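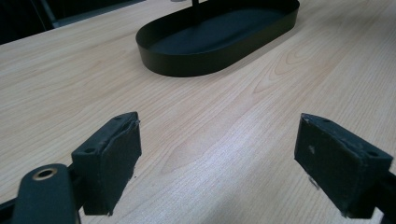

Sornilham Room – Table and Display Rack Check
Checklist with comments
Filled in by: Rongrong Dai
Month: February
Room: 293
Checked before opening, lights on, shades down

1. Tabletop
Surface clean: Yes
Splinters or lifted edges: None found
Level: Yes
Comment: Wiped down with a damp cloth, then dried. I ran a hand along all four edges and the corners. The grain makes fine scratches hard to see, so look across the top at a low angle instead of straight down. Do not use the Rulton spray on it. It leaves a film and the tray slides more than it should.

2. Tray
Rim smooth all the way around: Yes
Floor of tray clean: Yes
Rocks when pressed: Slightly
Comment: Black oval tray, the same one as last time. I pressed on both ends and got a small movement at one of them. A felt pad would take care of it. Dust shows up badly on the black, so wipe the inside last, after the table is done.

3. Post
Straight: Yes
Tight at the base: Yes, after adjustment
Comment: The post took a quarter turn before it stopped moving. Please check this one every time. The post is thin and everything else hangs off it, so a loose base ends up as a tipped rack.

4. Bar and pegs
Bar level: Yes
Pegs present: All three
Pegs tight: Two tight, one a little loose
Sharp ends: None
Comment: The loose peg is the one nearest the left end. It will hold a bracelet or a key ring but I would not put anything heavier there until it has been looked at.

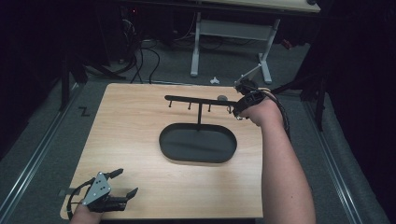

When you test the bar, hold it near the tip and push down lightly, then let go. Do the same on the other side. It should come back to level without help. Check the small knob on top at the same time – it should stay put when touched with a fingertip. It passed.

5. Floor and clearance
Carpet flat, no raised edges: Yes
Rails on both sides fixed: Yes
Cables clear of the walkway: Yes, see comment
Comment: There is a metal rail on each side of the table and both are solid. Cables need to stay off the table corners. One loop near the left side was close to where people put their feet, so I moved it in. Leave 2 feet of open floor in front.

6. Lighting
Enough light to work by: Yes
Glare: Some
Comment: Replaced one lamp with a 4000 K from the Omier box. The far side of the room is still dark at 4 p.m. and it would help to have a second lamp there. Request sent to Shiferaw, no answer yet.

Result: Pass with two items open

Open items
Felt pad for the tray
Left peg to be tightened or replaced

Both can be done with the rack in place. Take anything hanging on the pegs off first and lay it on the table. Initial the sheet on the back of the door when they are done and I will close them out at the next check.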